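Fórum Modholm › Manipulação e aprendizagem › Resultados e métodos

Tópico: Separar cabos emaranhados com dois braços — política com e sem câmaras de pulso

ckoutsoukos
28 de agosto de 2023

Abro este tópico para juntar o que temos sobre a tarefa dos cabos do Etau. Quem acompanhou o tópico de julho sabe o ponto de partida: um monte de fios no tampo, caixas verdes de arrumação ao lado e dois braços que têm de separar e guardar. A política é treinada por imitação, com 1,000 demonstrações teleoperadas.

A pergunta é simples. Quanto do resultado vem das câmaras de pulso e quanto vem da câmara fixa? Treinei duas versões iguais em tudo, menos nas entradas. Na avaliação, 60 tentativas para cada uma. Com todas as câmaras, 43 tentativas concluídas. Só com a fixa, 11.

De perto, a dificuldade são os fios finos castanhos no meio dos azuis. Os dedos entram no novelo e prendem sempre mais do que um.

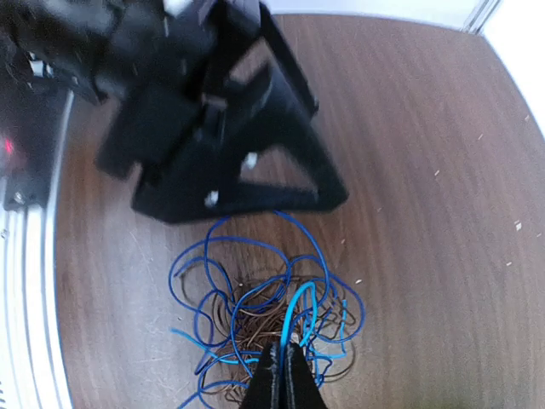 Critério de sucesso

Conta como concluída a tentativa em que o tampo fica sem fios e cada tipo de cabo está na sua caixa. Um fio pendurado na borda conta como falha. O tempo limite é igual nas duas versões.

sovuvton_r
Obrigado pelos números. A diferença parece-me grande demais para ser só a vista. A versão com a câmara fixa usou a mesma resolução de entrada? Com cabos escuros em cima de um tampo escuro, se reduzes a imagem antes do codificador, perdes o fio.

ckoutsoukos
Mesma resolução, mesma redução. Percebo a objeção, mas se subir só uma das versões deixo de comparar a mesma coisa.

sovuvton_r
Então a conclusão devia ser "a esta resolução". No título do tópico isso não aparece.

ckoutsoukos
Aceito. Acrescento na versão escrita. 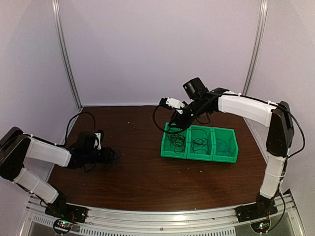
O que me interessa mais do que a percentagem é o tipo de falha. Na versão só com câmara fixa, a maior parte das falhas acontece na garra e poucas acontecem na caixa. O braço esquerdo fecha cedo, levanta um molho inteiro e a política trata isso como um cabo só. Um emaranhado azul-escuro suspenso mesmo acima da madeira, como o que está nas mandíbulas do braço esquerdo, é o caso ambíguo: visto de longe tanto pode ser um cabo dobrado como vários presos uns nos outros. Do lado direito há outro problema, a garra tapa parte das caixas quando está por cima delas.

kan_lab
Discordo um pouco da leitura. Nós tivemos o mesmo fecho precoce com câmaras de pulso ligadas, e resolveu-se a mudar a forma como as demonstrações eram cortadas. Os operadores hesitavam antes de fechar, o corte automático tirava essa pausa e a política aprendia a fechar sem esperar. Verificaste isso?

ckoutsoukos
Não cortei pausas. As demonstrações entram inteiras, com as hesitações.

kan_lab
Pior ainda para comparar com os nossos resultados, mas melhor para o teu argumento. Publica a distribuição das durações, por favor.

ckoutsoukos
Publico. Falta-me também separar as falhas por braço. Por agora só tenho a anotação por tentativa, feita à mão a partir do vídeo, e há momentos que não sei classificar: o esquerdo com a garra aberta no ar, o direito com um cabo pendurado em anel. Visto assim, num instante solto, tanto pode ser espera como indecisão. Estou a marcar esses casos como "indefinido" até ter uma regra melhor.

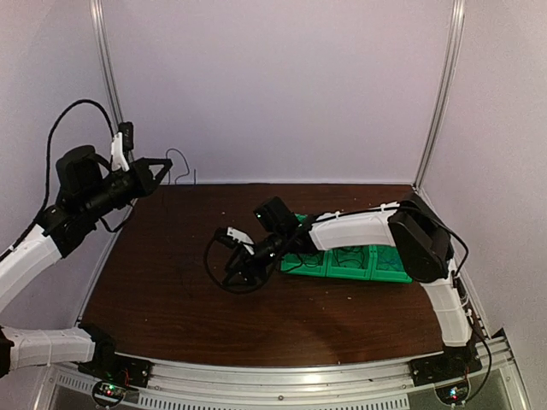
Makis Theodorakopoulos
Eu não usava o "indefinido". Se a categoria existe, acaba por engolir tudo o que é difícil de anotar, e são esses os casos que distinguem as duas versões. Põe um limite de tempo parado e conta acima disso como falha de coordenação.

ckoutsoukos
O limite é arbitrário. Com um valor curto castigo a política com mais câmaras, que é mais lenta a decidir.

Makis Theodorakopoulos
É arbitrário, mas fica escrito e qualquer pessoa o pode mudar e voltar a contar. Com anotação livre ninguém consegue repetir.

sovuvton_r
Concordo com o Makis neste ponto. Sugiro dois limites e reportar ambos.

ckoutsoukos
Dois limites parece-me razoável. Vou reanotar tudo e deixo aqui a tabela, junto com as durações que o kan_lab pediu. A experiência com resolução mais alta fica para depois — precisa de treino novo nas duas versões.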